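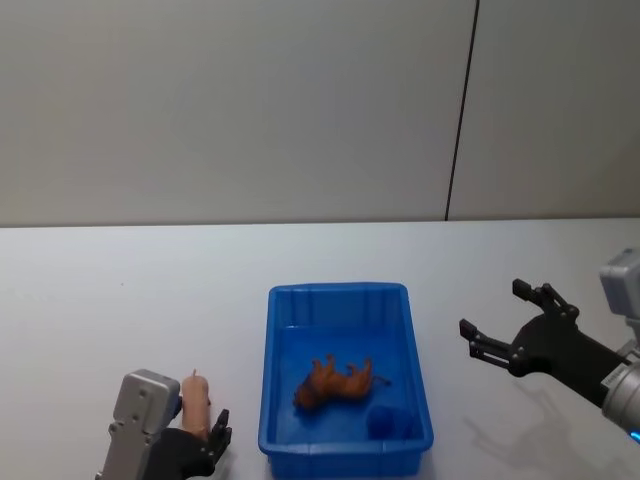

Last updated: Friday, November 19, 2021, 4:12 p.m.

Toy library in Follport adds sorting trays before January reopening

The Malabanan Toy Library in Follport will lend its small toys by the tray when it reopens to families in January, organizer Jocelyn Manalo said this week.

Until now, animal figures and other small pieces were kept in deep bins by the front door. Under the new system, each borrower takes home a plastic tray with a few items in it and brings the same tray back two weeks later. A blue tray with a toy animal and a small round blue object inside was on the white table in the sorting room.

The library has 625 small toys to sort, and 197 of them had been checked and entered in the catalog by Thursday night. Jaxon McKinnon, who keeps the catalog, said figures with manes, horns or thin tails take longer to look over.

"Those are the parts that get chewed," McKinnon said. "We look at the tail first, then the legs."

Toys with cracks or sharp edges are set aside and will not be lent. Soft items are washed separately and go back into a tray the next day.

The trays were paid for with $900 raised at a bake sale in the Drimard Street hall. Membership remains free for Follport residents. Families who still have toys out from the spring can leave them in the return box at the side entrance, Manalo said. There are no late fees.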